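# Hand-held gripper recording: frequently asked questions

Maintained by Vilmos Győri, Nornthorpe bench. Covers the hand-held tool and the remote-control station. For arm calibration see the Marchuk notes.

### Which method should I use, hand-held or remote control?

Use the hand-held tool for anything on the white bench: drawers, small parts, sorting. Use remote control where the task depends on the reach of the arm, or where the arm has to go round an obstacle. The two sets of recordings are stored separately and should not be merged before export.

### How many demonstrations does a task need?

The minimum for a first training run is 23. Fewer will train, but the results are not worth reading. If the start position of the object varies, record more, and vary it on purpose.

### How long should one demonstration be?

Most drawer tasks take about 7 seconds. Longer is acceptable if the extra time is movement. Pauses of more than two seconds are a common cause of an arm that stops halfway and stays there, so decide where you are going before you press record.

### Where do I start and finish?

Start with the fingers fully open, pointing at the work, with nothing held. Finish the same way. The export script reads the opening at both ends and rejects any recording that begins with the fingers closed.

### Can I use my free hand?

No. If a drawer unit slides when pulled, stop and fix it down, then record again. A hand that steadies the unit in the recording will not be there when the arm tries it.

### How fast should I move?

Slower than feels natural. The arm has a speed limit, and the Cesau software stretches any section that exceeds it. Stretched sections replay correctly in free space but badly in contact - the pull on a drawer is the usual place to see it.

### Do failed attempts count?

Keep them if you recovered within the same recording, for example by missing a handle and going back for it. Discard them if the part was dropped out of reach or the tool lost tracking. Mark discards at the time. Sorting them out afterwards takes longer than recording them did.

### The tool loses tracking near the bench. Why?

Tracking works from visual detail, and a plain white surface offers very little. Keep something with edges in view as you come down, and avoid tilting the tool so far that only the sheet is visible. If it still drops out, raise the tool, wait for the status light and begin a new recording.

### When should the fingers be replaced?

Check them before each session. Loose strands at the tips can be trimmed. Replace the pair if a finger is cracked, if it moves on its mount with the screws tight, or if the tips no longer meet when closed. Always change both fingers together and repeat the opening calibration.

### Can I fit the Zostetti soft pads?

Not for shared recordings. They change the closing distance, and the arm is not fitted with them.

### Where do the files go?

To the upload folder, under the task name. The transfer starts at 4 in the afternoon, so leave the dock switched on until it has finished. 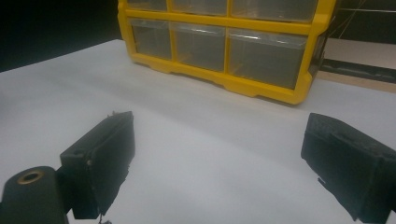 *Fingers open over the white surface, with the yellow drawer unit beyond.*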